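フィー(音楽イベント)

フィー(Phí)は、港町バドポート(Budport)で毎年1月に開かれている、一夜限りの屋内ロックコンサートである。主催は同地の興行会社ジュルテル(Jultell)、会場は旧製氷工場を改装したホール、プルストトン(Prustoton)。ハードロックとヘヴィメタルを中心に、ドゥーム、ストーナー、サイケデリックロックなど、音の重さと長さを身上とするバンドが集まる。規模は決して大きくないものの、開演から終演まで演奏がほとんど途切れないという独特の進行で知られ、冬のバドポートを訪れる理由としてこの催しの名を挙げる愛好家も少なくない。

概要

夏の野外フェスティバルと違って、フィーには芝生も屋台村もキャンプサイトもない。あるのは天井の高い古い建物と、客席フロアを挟んで向かい合う二つのステージである。片方のステージでバンドが演奏しているあいだに、もう片方で次のバンドが準備を整え、前の曲の最後の音が消えきらないうちに次の音が鳴り始める。観客はそのたびにくるりと向きを変えることになり、常連のあいだではこの動作を「回れ右」と呼んで、まるで盆踊りの所作のように楽しんでいる。初めて来た人はたいてい最初の一回で出遅れ、隣の人の肩越しに演奏を見ることになるのだが、二回目からはすっかり慣れてしまうものらしい。

出演は例年5組。出演順は当日の開場時に入口の黒板に書き出されるまで公表されず、いわゆるヘッドライナーという肩書きも設けられていない。最も知名度の高いバンドが一番手に登場した年もあり、遅れて到着した客が入口で黒板を見上げたまましばらく動けずにいた、という話が今でも語り草になっている。

名称

名称の「Phí」の由来については、いくつかの説明が並び立っている。主催者のヤイラ・マハマ(Yayra Mahama)は初期の取材に対し、音叉を鳴らしたときの余韻を口真似したものだと語っていたが、後年のラジオ番組では、最初のポスターを刷るときに長い題名が紙幅に収まらず、残った文字をつなげただけだとも話している。どちらが本当なのかと司会者に問われると、マハマは笑って曲紹介に移ってしまった。

表記についても揺れがあり、地元紙では「フィ」、雑誌では「フィー」とされることが多い。末尾の母音に付いた記号は、初期のポスターではギターのピックの形に描かれていた。現在のロゴではごく普通の斜めの線になっているが、物販の一部には今も旧ロゴが使われ、こちらを好んで買い求める来場者も多い。

歴史

前史

バドポートはもともと漁業と製氷で栄えた町で、音楽の町としての評判があったわけではない。それでも港の裏手には船員相手の酒場が並び、そこには必ずといってよいほど小さな舞台があった。週末になると近隣の若いバンドが機材を積んだ車で乗りつけ、魚の匂いのする通りに大音量を響かせていたという。マハマもそうした酒場のひとつで音響卓の前に座っていた一人で、バンドのメンバーとしてではなく、音を出す側と聴く側のあいだに立つ人間として、この土地の音楽に関わり始めた。

やがて酒場の多くが店を閉め、演奏の場が少なくなっていくと、マハマは元同僚たちと興行会社ジュルテルを立ち上げた。最初の事務所は釣具店の二階にあり、電話をかけていると階下から釣り糸を巻き取る音が聞こえてきたそうである。設立当初のジュルテルは、他の町から来るバンドの宿と移動の手配を主な仕事にしており、自前の催しを開く余裕はなかなか生まれなかった。ただ、このころに築かれたバンドとの付き合いが、のちのフィーの出演者選びに大きく役立つことになる。

第1回の開催

転機は、閉鎖されていた製氷工場がホールとして使えるようになったことである。厚い断熱壁に囲まれた建物は、音を外に漏らさないという点で、重低音を売り物にするバンドにはまことに都合がよかった。ジュルテルはホール側と話し合いを重ね、観光客の少ない1月の一晩を借り切って、第1回のフィーを開催した。

第1回の有料入場者は388人と記録されている。雪まじりの風が吹く晩で、しかも港に向かうバスが途中で運休したため、開演に間に合わなかった客もかなりいた。ジュルテルは開演を遅らせることも考えたが、一番手のバンドがすでに音を出し始めており、そのまま始めてしまったというのが真相のようである。この「気がつくと始まっている」という雰囲気は来場者に好評で、翌年以降も開演の挨拶やカウントダウンは行われていない。

ステージの増設

初期のフィーは通常のコンサートと同じく一つのステージで行われ、転換のたびに客席の照明がついた。二ステージ制が採り入れられたのは4回目からで、きっかけはドラムセットの搬入が手間取り、長い待ち時間ができてしまった前年の反省だった。向かい合わせという配置は、製氷工場時代の搬入口が建物の両端に残っていたことから自然に決まったもので、特別な演出上の狙いがあったわけではない。ところが実際にやってみると、片方の残響ともう片方の出だしがフロアの真ん中で重なり合い、思いがけない効果を生んだ。以後、出演バンドのなかには、前のバンドの最後の和音に合わせて曲の調を選んだり、互いに打ち合わせて長い一続きの曲のように演奏したりするものも現れた。

ジュルテルはこの受け渡しの瞬間を「橋」と呼び、年ごとの録音を丁寧に残している。公式の音源として発表されたものはわずかで、愛好家のあいだでは、いつか橋の部分だけを集めた盤が出るのではないかという期待が長く語られてきた。

中断と再開

フィーは一時期、開催を見送っている。屋内に人を集めることが難しくなった時期で、ジュルテルは無観客での配信も検討したが、向きを変える客がいないフロアで二つのステージを使う意味はあるのかという議論になり、結局は見送られた。その代わりに過去の録音を夜通し流すラジオ番組が企画され、マハマが自ら語り手を務めた。語りはとりとめがなく、機材の話から始まって港の猫の話に流れ、また機材の話に戻ってくるといった具合だったが、これが大変に親しまれ、開催が再開されたあとも前夜の恒例番組として続いている。

再開は2022年11月13日にラジオ番組のなかで発表された。マハマが番組の終わり近くに「では、次はホールで」とだけ述べたもので、聴き逃した人が多く、翌朝になって釣具店の主人のところにまで問い合わせの電話がかかってきたという。再開後初の回では、入口の黒板に、中断前の回に書かれた出演順が薄く消え残っており、その上に新しい名前が書き足されていた。
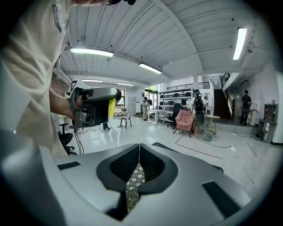
クリーム色の半袖シャツの人物と、黄色いパッドの付いた手持ち式グリッパー。

会場

プルストトンは、バドポート港の東側に建つ多目的ホールである。れんが造りの外壁と鉄の梁がそのまま残され、壁の一部には製氷工場時代の番号札も見られる。収容人数は立ち見でほぼ400人とされ、フィーの当日は両端にステージが組まれるので、フロアは平常時よりもいくらか狭くなる。

音響の面では、低音がよく回る一方で高音が早く減衰するという癖があり、初めて出演するバンドの多くはリハーサルで戸惑うことになる。ホールの音響担当はギターの高域をいつもより持ち上げるよう勧めるのが習いで、長年の出演者のなかには、わざわざフィー用の設定を紙に書いてアンプのケースに貼っている者もいる。暖房は開場前に十分に効かせておき、開演と同時に切られる。冬の催しにもかかわらず終演時にはたいへんな熱気で、外に出た観客の肩から湯気が立つ様子は、バドポートの冬の風物詩として地元の人々にも親しまれている。

ホールの一階には小さな食堂があり、当日は魚のスープと黒パンが供される。このスープは製氷工場の従業員食堂の献立を受け継いだものとされ、演奏よりもスープを目当てに来ているのではないかと思われる客もちらほらいる。食堂にも音は届くので、スープを飲みながら壁越しの低音を楽しむという過ごし方も、常連のあいだでは立派な鑑賞法として認められている。

出演者の選定

出演者はジュルテルからの招待によって決まり、公募は行われていない。選定の基準は明文化されていないが、マハマは「長い曲を退屈させずに弾けること、そして隣のバンドの音を聴けること」を大切にしていると述べている。速さや技巧を競うタイプのバンドが選ばれることは比較的少なく、反復の多いリフをじっくりと積み上げていくバンドが好まれる傾向にある。

また、毎回かならず一組は、バドポートとその周辺で活動する地元のバンドが加えられる。初期にはこの枠が前座のように扱われることもあったが、出演順を伏せる方式になってからはそうした区別も薄れ、地元のバンドが最後を締めくくった回もある。その晩は終演後も拍手がやまず、片付けを始めていた向かいのステージのバンドが戻ってきて、両方のステージから同じ曲を演奏した。予定外のこの合奏は録音機が止められたあとの出来事で、音源は残っていない。居合わせた人々の記憶も曲名の点では食い違っており、愛好家の集まりでは今なお熱心に論じられる話題である。

観客と慣習

フィーの客層は幅広く、長年ヘヴィメタルを聴いてきた世代に加えて、親に連れられて来るうちに自分で切符を買うようになった若者も多い。フロア中央の、どちらのステージからも等しく離れたあたりは「港」と呼ばれ、もっとも音の重なりがよく聴こえる場所として人気がある。一方、最前列で演奏者の手元を見たい客は、二つのステージのうちどちらに陣取るかをあらかじめ決めておき、反対側の演奏中は人々の後ろから音だけを聴く。どちらがよいかは好みの問題で、年ごとに場所を替えて楽しむ人もいる。

入場券は厚紙に活版で刷られ、半券は持ち帰ることができる。紙の色は毎年替わり、古い半券を栞にしている来場者も多い。初回の半券だけは普通の紙に複写機で刷られたもので、色あせや破れのために残っているものが少なく、プルストトンの階段の踊り場に一枚が額に入れて飾られている。

耳栓は入口で無料で配られる。かつては使わない客が目立ったが、マハマがラジオで自身の耳鳴りについて時間をかけて語って以来、着ける人がずいぶん増えた。食堂の給仕係も当日は耳栓を着けるため、注文は指差しで行うのがならわしである。

評価と影響

音楽誌では、フィーは「大きくならないことを選んだ催し」として紹介されることがある。人気が高まった時期にはより大きな会場への移転も取り沙汰されたが、ジュルテルは二つのステージが声の届く距離で向かい合っていることを重んじ、移転の話をすべて断ってきた。そのぶん入場券は手に入りにくく、遠方の愛好家からは二晩開催を望む声も上がっている。これについてマハマは、翌日は皆くたびれているから、と答えるにとどめている。

批判がないわけではない。出演順を当日まで明かさない方式は、帰りの交通の都合がある客には不親切だとの指摘があり、また音の重なりを嫌って、転換の静けさも演奏の一部であるはずだと書いた評者もいた。ジュルテルは前者の声を受けて終演時刻だけは事前に告知するようになり、終演に合わせて港から駅へ向かう臨時バスも走るようになった。

二つのステージを向かい合わせに置く形は、近隣の町の小さな催しにも取り入れられている。体育館や倉庫を使ったものが多く、なかには出演者どうしの受け渡しがうまくいかず、両方のバンドが顔を見合わせて笑いながら弾き直したという微笑ましい例も伝えられている。ジュルテルはこうした催しに音響の助言を行っており、製氷工場ほど低音の回らない会場では、ステージをやや斜めに振って組むことを勧めている。

関連項目

バドポート
プルストトン
ジュルテル
ドゥームメタル
ストーナーロック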